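I promised Birgit Görtz I'd write up the drawer saga before I forgot how I fixed it, so pour yourself something and settle in.

For most of November I was sure the planner was to blame. I'd ask the simulated CRX-5iA to go hook a knob on the little wooden cabinet, and it would take this grand looping tour over the table (very scenic!) and then give up with "no valid grasp." I lowered the joint weights, I raised them again, I grumbled at Ottar Engebretsen over lunch.
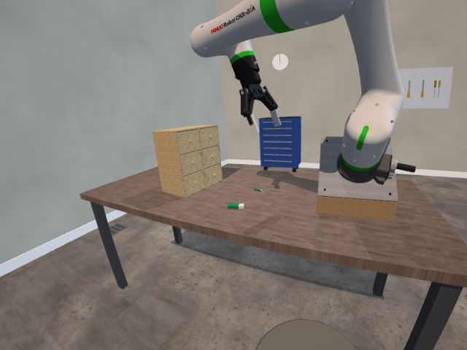 Ottar, bless him, asked which frame my grasp poses were in. Well. I had written them relative to the cabinet's corner, and the loader was reading them relative to its center, so every target sat inside solid wood. The collision checker had been right all along, poor thing, and I'd been calling it names for 16 days.

With that sorted I shortened the pre-grasp offset, capped the planner at 170 waypoints, and gave it 3 retries per knob with a fresh seed each time. I also added a view from behind the gripper, and I wish I'd done that first, before touching a single weight.
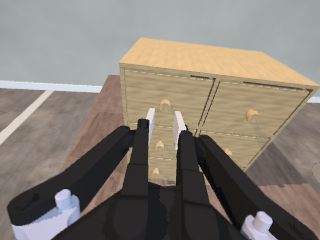
*Gripper's-eye view of the drawers, knobs and all.*

Next up is the pulling part, which I expect will humble me all over again.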